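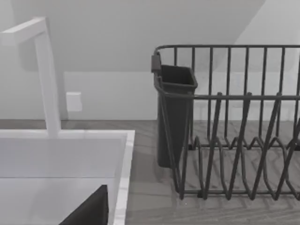

Search the help pages... Go

Posted in May by Flilla

Hello all, and sorry in advance for the length of this! I'm fairly new to simulation and I've been putting together a kitchen task where the arm has to fetch a wine glass from the counter and stand it in the dish rack beside the sink. It ran beautifully for ages - 242 episodes without a hiccup - and then the gripper started clipping the rim of the sink on its way across. When it catches, the wrist shakes like mad for a second or two, the joint force limit trips and the whole run stops.

I've slowed the arm down, which only makes it clip more gently, and I've been through the log until my eyes went funny. The stop came at step 412 last time and at a different step the time before. The only thing I remember changing is the starting layout, which now has a good deal more on the counter.
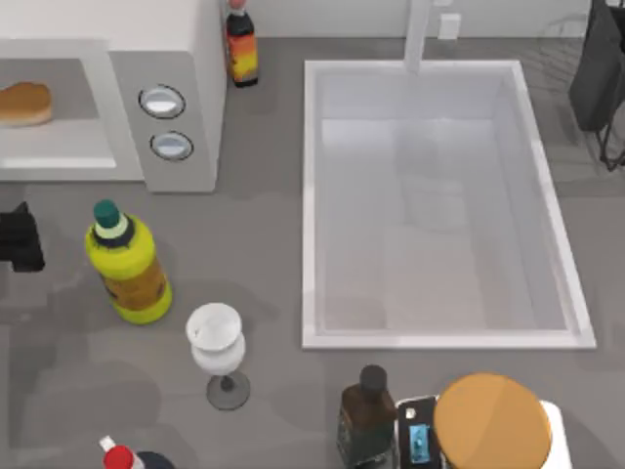 Skov reckons the planner is the place to look. With more things to steer round, it will be picking a lower path over the basin, and if your sink's collision shape is a simple one it may not match what you see on screen. Switch on the collision view and compare the two. I had the very same trouble with a bath, bless it, and raising the carrying height by 55 mm sorted me out.

Vilhjálmur Riis
Mine did this too. Reinstalled everything and it went away, no idea why.

Praromton
Do please check the finger pads as well as the sink. I once spent a whole evening on a fault like yours, and the pads had been left out of the planner's model altogether, so it thought the hand was 24 mm shorter than it was. And leave the force limit where it is while you look - it's tempting to turn it up, but you'd be hiding the knock.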